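Accueil Produits Fiches techniques Support Mon compte

Ticket 654, vernis polyuréthane Stollura

Bonjour, c'est encore moi ! J'ai appliqué la deuxième couche de Stollura sur mon portail (lot 777) et elle poisse toujours au bout de 4 jours... J'ai pourtant bien mélangé le durcisseur, enfin je crois. 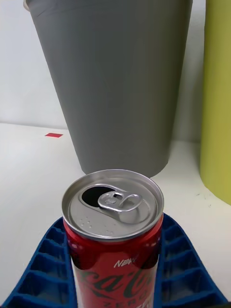 Canette Coca-Cola Zero Sugar, languette relevée.

Ajout du 27 août : j'ai passé un chiffon avec le diluant Solitz dans un coin, ça colle encore plus. Il faisait 13 degrés dans le garage, c'est trop froid ?

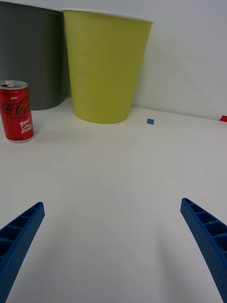
Canette rouge sur la table blanche.

Réponse de Senthil Pisharody : pas de diluant, chauffer la pièce et attendre. Bon, d'accord, j'ai ressorti le radiateur, 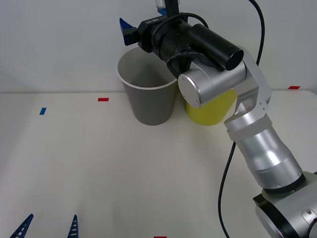
et je l'ai laissé tourner toute la nuit. Le haut est dur maintenant, le bas marque encore à l'ongle. Je ponce ou je patiente ?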